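Water Use in Shared Student Kitchens
Project report, Plornlow

1. Background

In our student house in Plornlow the water bill became higher every term, and we did not know which habits were behind it. I chose this question for my project in the environment course. The kitchen interested me most, as everybody in the house uses it each day. A sink with two bowls lets people wash in one and rinse in the other, but many students prefer to keep the tap open.

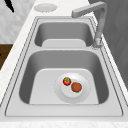

2. Method

I asked 40 students from two houses, Westerberg and Enden, to fill in a short form after washing dishes. They wrote down the start time, the end time and if the tap was running. From these forms 34 could be used. The other ones had missing times. I also read the kitchen water meter in Westerberg each Friday evening.

3. Results

The meter in Westerberg showed 3465 liters for the whole period of the study. In the forms, 25 students wrote that they rinse under a running tap. The rest filled a bowl first and used the same water for all plates. 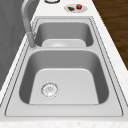 Students who cook together washed less often, and their washing time per person was shorter. I did not expect this – my first idea was that bigger meals would need more water. Pans with burned food took the longest time in both houses.

4. Limits

The forms depend on memory and on honest answers. Enden has no separate meter for the kitchen, so I could not compare the two houses in liters. I would like to repeat the study in Prutoston, where each floor has its own meter.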